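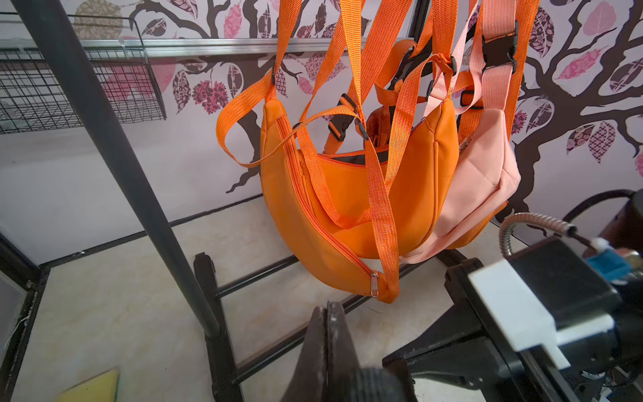 ## Jirkerbridge opens its contract register to every resident

JIRKERBRIDGE, 2023-04-22 - The Jirkerbridge Office of Public Accounts is very pleased to announce that the town's new contract register is open, free of charge, to anyone who would like to look through it, whether you live here, do business here, or simply have an evening to spare and a healthy interest in where public money goes.

The register begins with 70 contracts signed by the town since January. Each entry gives the name of the supplier, the department that placed the order, the price agreed at the start, and any change made to that price afterward, along with the name of the official who approved it. Residents have asked us for something like this for a long time, and we are grateful to all of them for their patience (and for their letters, which were read and kept!).

"People in this town have always been generous with their questions, and I think they deserve answers they can find without taking a morning off work," said Diane Vachon, Director of Public Accounts. "If a job was supposed to cost one thing and ended up costing another, you should be able to see when that happened and who signed for it. I would want that from my own town, and this is my own town."

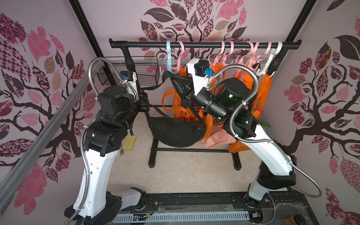 Every contract in the register is linked to the larger agreement it came from, so a reader can begin with a single invoice and work back to the original vote of the town council. Our staff spent a good many afternoons looking for a plain way to explain how the links fit together, and the one that stuck was a tree, much like those on the pink walls in the picture, with a dark trunk, branches going up, and big leaves in all sorts of patterns. The council vote is the trunk, the contracts are the branches, and the invoices and receipts are the leaves.

The first set includes the Boychuk Road drainage work, the heating repairs at the Clurnar branch library, and the town's agreement with Skavia for office supplies. Those three drew the most letters last year, and the office wanted them up on opening day, complete with their change orders. Older agreements will follow as they are scanned and checked, 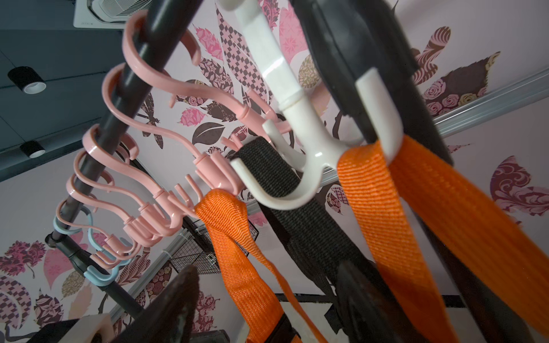 and anyone who is waiting for one in particular is warmly invited to call or stop by, and we will gladly move it up the list where we can.

The new rules also ask a little more of the town's own employees. Department heads must now report any gift or outside job connected with a supplier within 16 days, and a late report will be noted in the register beside the contract it concerns. Suppliers who believe a bid was handled unfairly have 60 days to file a complaint, and they will receive a written reply.
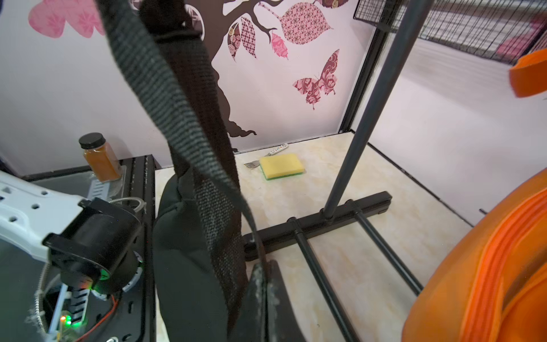 Volume 16, Number 12

Printed copies of the register can be read at the front counter of Town Hall and at the Clurnar branch library during regular hours. Staff at both places will be happy to sit down with first-time readers - no appointment is needed, and no question is too small. Pages can be copied at the usual library rate.

"We will surely find a mistake or two once more eyes are on it," Vachon added. "Please tell us when you do. We'll fix the entry, and we'll leave a note showing what was changed."

**Media contact:** Diane Vachon, Office of Public Accounts, Town Hall, Jirkerbridge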